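Bekham Children's Learning Centre
Materials and Surfaces, Sheet 4: The White Work Surface
For readers in Years 3 to 5

Many jobs are done on a flat surface. People draw, cut, glue, sort and build on tables and benches at school, at home and at work. Quite often the surface is white or very pale, or a white sheet has been laid on top of it. This sheet explains how a pale surface behaves in the light and how you can look after one.

What does "white" mean?

Light from the sun or from a lamp is a mixture of many colours. When this light lands on an object, some of it is taken in and some of it bounces away. Scientists call the taking in absorption and the bouncing away reflection.

A red apple reflects mostly red light, and that is the light which reaches your eyes. A white surface reflects nearly all of the colours together. A black object absorbs most of the light that lands on it and sends very little back.

This is the reason small dark things are easy to find on a white table. Your eyes notice the large difference between the bright background and the dark object. This difference is called contrast. A black button on a white sheet has high contrast. A white button on the same sheet has low contrast, and you may need to look twice before you find it.

Why a white surface can look grey

A white surface seldom looks the same white all over. Parts of it may receive less light than others, and those parts look grey to us. The material itself may not have changed at all.

When an object blocks the light, a shadow falls behind it. A small lamp nearly always makes a shadow with a sharp edge. A wide window, or several lights together, makes a shadow with a soft edge that fades away slowly. Soft shadows and faint grey streaks can spread over a pale surface like marks made with the side of a pencil.

Dark objects change with the light as well. Look for the edges on top of a black block. They may shine a little where the light catches them, while the front of the same block stays in deep shadow.
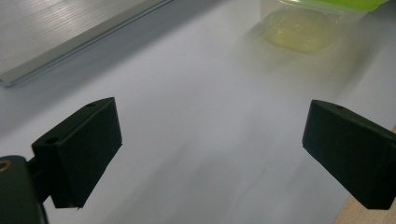

Smooth and matte

Two words are useful when we talk about surfaces. A smooth surface has no bumps that you can feel with your fingers. A matte surface is one that does not shine like a mirror, as it scatters the light in many directions.

A surface can be smooth and matte at the same time. Ordinary drawing paper is a good example. A glossy surface, such as a glazed tile, sends more of the light off in one direction, and you may see a bright patch on it called glare. Glare can make it difficult to read or to see a pencil line.

Choosing a sheet to work on

Paper is sold by weight. The number on the packet tells you how many grams one square metre of the paper weighs. Printer paper is commonly 80 grams per square metre and comes in packets of 500 sheets. Paper of 200 grams per square metre feels more like thin card. It is less likely to wrinkle when you use glue, so it makes a better cover for a craft table.

Try it yourself

You will need a sheet of white paper, a dark eraser or small block, and a torch. Please ask an adult before you darken a room.

1. Lay the paper flat on a table and place the eraser on it.
2. Hold the torch low down, to one side. Look at the length of the shadow.
3. Raise the torch slowly until it is above the eraser. Watch what happens to the shadow.
4. Cover the torch with a single tissue and look at the edge of the shadow again.
5. Draw the three shadows in your workbook - use the side of the pencil for the soft one.

Never shine a torch into anyone's eyes.

Caring for a white surface

Wipe up spills straight away with a damp cloth. Put the lids back on textas and glue. Use a cutting mat whenever you cut with a blade, and have an adult with you. Crumbs and eraser dust should be brushed into your hand and put in the bin.

Words to know

Absorb: to take in.
Contrast: the difference between light and dark parts.
Glare: strong light that makes it hard to see.
Matte: not shiny.
Reflect: to bounce back.

Text by Dilani Saha. Reviewed for classroom use by Katia Tedesco.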